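Search the newsletter Type a word and press Enter

Sep 1, 2026
By Paavo Saarinen

Kitchen cell: how we set up the arm after the August update

Several readers asked how the simulated kitchen at Wandent is maintained, and why it was closed to new jobs for part of August. I look after this cell, so I will try to explain what was done and in which order. It may help those of you who keep a similar one.

The cell has a single arm, and it works over a marble counter in a kitchen which exists only in the simulator. People think that a simulated arm needs no care. It is true that no grease is needed, but the joints still have limits, the base still has a position, and all these values can become wrong when the software below them changes. This is what happened when we moved to the new version of Flarnine, our physics package. The old joint damping values were read in a different unit, and the arm began to shake a little at the end of each long reach.

I started with the base. The position of the base is kept in one file and the position of the counter in another, and over time they had been edited by different people. I put both in the same file and measured again from the front corner of the counter. The difference was 10 millimeters. It does not sound like much, but it explained why the hand sometimes touched the edge when it came up from the lower side.

After this I went through the joints one by one, beginning at the shoulder. For each joint I locked all the others, moved it slowly from one limit to the other, and wrote down where the shaking began. Only two joints needed new damping values. The wrist was the more difficult one, for the hand is heavy compared with the link that carries it, and a small error there becomes large at the fingers.

Then came the objects. The tomato, the paper towel roll and the stockpot each have a collision shape, a simple body which the arm can feel, and a visible shape, which is only for the cameras. I compared the two for every object on the counter. The spatula is still on my list. It hangs at an angle in front of the pot, and I have not yet decided on its resting pose. 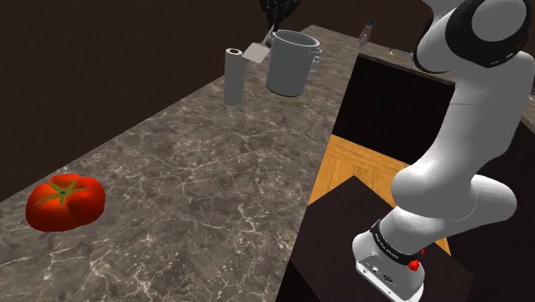

Olmedo wrote to ask if the damping values could be copied directly to the second cell, so that the same work would not be done twice. The answer is no, I am afraid. The second cell uses another hand with a different weight, and the wrist values depend on it. The shoulder values can be copied, but please run the slow test once before you trust them.

With the new values in place I started the long test. The arm made 2833 reaches over the counter, with a new target each time, and I let it run without changing anything. In 1791 of them it passed close enough to the marble edge that the old base position would have been a risk. No contact with the edge was recorded. The shaking at the end of the reach is gone at normal speed – at full speed I can still find a little of it in the wrist log.

For daily care, I ask everybody who uses the cell to do the following. Send the arm to its home pose before you save. Do not edit the counter file by hand; use the Pluvomby form, which keeps the base and the counter together. If you add a new object, check its collision shape first and write its name in the log.

The cell is open again for new jobs. The full list of joint values is in the shared folder, and I will add the spatula pose there when it is ready.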